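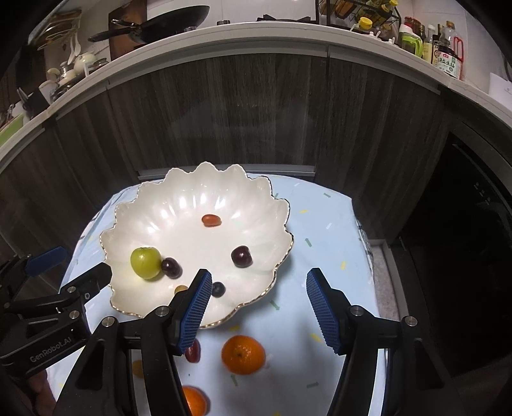
Mesa de fruta, pinzas abiertas delante del frutero

Incidencia: episodios con dos pinzas rechazados por la regla de separación
Proyecto: Wróbel
Sede: Tidville
Abierta por: Essam Ramadan
Fecha de apertura: 29/06/2018
Prioridad: media
Estado: resuelta, pendiente de publicar la norma revisada

Descripción del problema

El validador rechaza episodios de recogida de fruta con dos pinzas de mano. El mensaje es siempre el mismo: "separación insuficiente entre efectores". Del último lote de 40 episodios ha rechazado 16. He repasado los rechazados y no he encontrado ningún contacto entre pinzas.

La norma interna de Comham dice en el apartado de trabajo a dos manos que los efectores "mantendrán una separación segura durante toda la tarea". No da cifra ni dice desde dónde se mide. El validador aplica un valor único, también en la fase de aproximación, cuando las dos pinzas están abiertas y todavía no han cogido nada.

Con el frutero en la mesa el problema se repite mucho. El borde ondulado obliga a entrar desde arriba o desde un lado, y si una pinza está ya junto al borde la otra queda dentro del límite en cuanto se acerca.

Comprobaciones

1. Calibración de las dos pinzas repetida con el procedimiento normal. Sin cambios.
2. Relojes de las dos pinzas comparados. El desfase es de 4 ms, dentro de lo admitido.
3. Mismo lote pasado por la versión anterior del validador. No rechaza ninguno, pero esa versión no comprobaba la separación.
4. Límite consultado en el fichero de configuración. Viene puesto a 600 mm entre muñecas. Es el valor de la celda de Trukham, que trabaja con brazos fijos y cajas.

Creo que la causa es el punto 4. Alguien copió la configuración completa y el límite vino con ella. En una mesa de este tamaño dos personas, o una persona con las dos manos, no pueden cumplirlo y llegar a la fruta.

Propuesta

No quiero quitar la comprobación. Dos pinzas que se cruzan con fruta cogida son un riesgo para los dedos del operador y estropean la demostración. Propongo separar la regla por fases:

Aproximación: se permite la cercanía si las puntas no se cruzan.
Agarre: cada pinza coge una pieza distinta. Ninguna pasa por encima de la otra.
Transporte: se mueve una sola pinza sobre el frutero. La otra espera fuera del borde.
Suelta: la pinza se abre dentro del recipiente y se retira por el mismo lado por el que entró.

La mano va siempre en la empuñadura, sin tocar los eslabones ni las almohadillas. Esto ya estaba en la norma y no cambia.

El caso que más nos interesa resolver es el agarre simultáneo: un longan en una pinza, otra fruta pequeña y rojiza en la otra, y el resto de las piezas repartidas entre el frutero y el mantel.

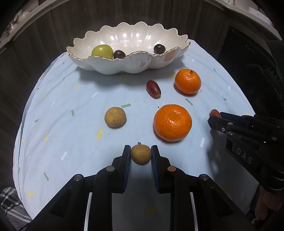
Ryszard Śliwiński respondió que la división por fases le parecía bien, pero que "si las puntas no se cruzan" tampoco se podía medir tal como estaba escrito. Pidió que la distancia se tomara entre puntas de dedo y no entre muñecas, y que el valor figurase en la propia norma - si vive solo en un fichero, dijo, volverá a copiarse de una celda a otra. Pidió además que no se readmitiera ningún episodio sin revisión manual.

Seguimiento

Medida cambiada a distancia entre puntas en la configuración de Tidville. La de Trukham se queda como está.

Revisados a mano los 16 rechazados. Se readmiten todos menos uno, en el que la segunda pinza cruza sobre el frutero durante el transporte. Ese queda marcado como no conforme con la regla nueva.

Texto de la norma enviado a Ryszard. Falta que confirme el valor para la fase de agarre. La publicación está prevista para julio y hasta entonces los lotes a dos pinzas llevan revisión manual.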